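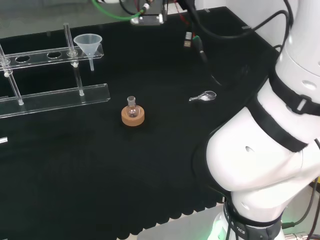

Last revised 09/12/2023

## Stalled transfers and dropped glassware: bench tips

These notes follow fault 1317 on the Flarnar arm, a wrist overload during a flask pickup. The gripper closed on the neck with the flask tilted in its ring, the arm kept lifting, and the flask broke against the funnel rack. No injury. Cleanup took longer than the repair.

**Before a run**

- Seat round-bottom flasks in a cork ring. Press down lightly and turn a quarter turn. If the flask rocks, change the ring size.
- Wipe the mat with a damp lint-free cloth and let it dry. Powder under a cork ring lets it slide.
- Check that the funnel stem hangs straight in its hole. A leaning funnel puts the rim off the taught position.
- Lay spatulas flat, away from the approach path. A handle resting on a ring or base bar will catch a finger pad.
- Tie back any cable that can reach the elbow at full bend. Move the arm by hand through the whole path, power off, and watch the slack.

**Grip settings**

The recipe that failed used a close value of 300, carried over from plastic bottles. Glass necks now run at 42 with the Dralik soft pads. Values are controller units and do not transfer to other grippers. Replace pads when the surface looks shiny.

**If the arm stops while holding glass**

1. Press the emergency stop. Do not reach in first.
2. Support the flask from underneath with a gloved hand. Some joints sag when the brakes release.
3. Open the gripper from the pendant at the slowest speed.
4. Write down the code before clearing it. 1317 is overload. 1231 is lost position and needs a full re-home.
5. Run the path once empty at low speed.

**Broken glass**

Leave the arm powered down. Pick up large pieces with tongs, then use damp paper towel for the slivers. Check the elbow and base joints with a flashlight held low. Do not use compressed air; it drives chips into the seals. Glass goes in the rigid bin, never the bench trash.

Scratched flasks come out of service even if they hold liquid. Star cracks near the neck are hard to see dry, so rinse and look again under the lamp.

Open item: the Predent script still retries a failed grip twice. Set retries to zero by hand until it is patched.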